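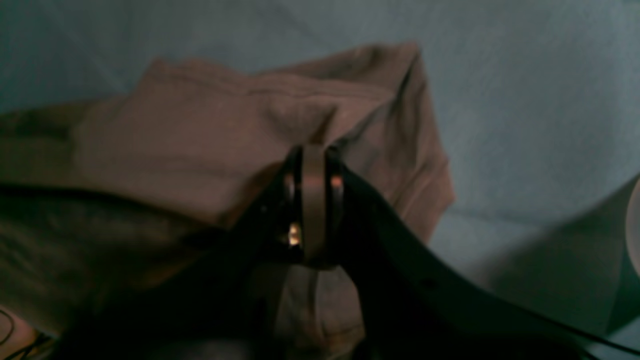
How to Request a Rapid HIV Test Through the Keogh Health Center

Residents of Mukedstead may request a rapid HIV test without a referral. Testing is free to the resident and confidential. Please follow the steps set out on this page.

Step 1. Call the Trornell appointment line or visit the front desk. Walk-in testing is offered on Saturday only. Expectant parents should state this when booking, so that the prenatal team can be informed.

Step 2. Complete the consent form. Staff will read it aloud on request. A first name or a number may be used in place of a full name.

Step 3. Attend the appointment. A counselor will explain the procedure and take a small blood sample from the fingertip. 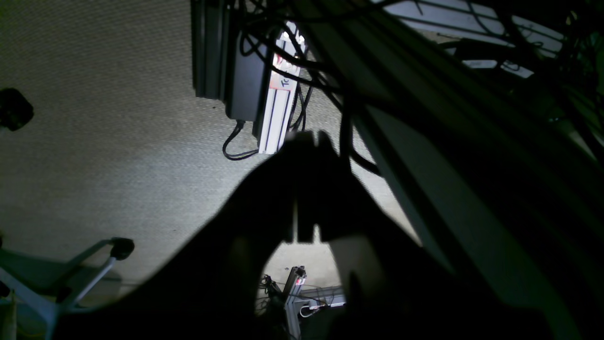 Light gray carpet, brighter toward the center.

Step 4. Receive the result. The counselor will give it in person, in a private room. A reactive result must be confirmed by a laboratory test before any diagnosis is made.

Step 5. Arrange follow-up. A resident whose result is confirmed will be offered 2 counseling visits and an introduction to the Drulleo treatment program. Prenatal patients are seen first. A resident with a recent possible exposure should tell the counselor at once and ask about repeat testing.

Transportation vouchers are available and must be requested at the time of booking. Questions regarding records or consent should be addressed in writing to Bríd Sheehan, Testing Services, at the Keogh front desk.

Shares: 100
Comments: 3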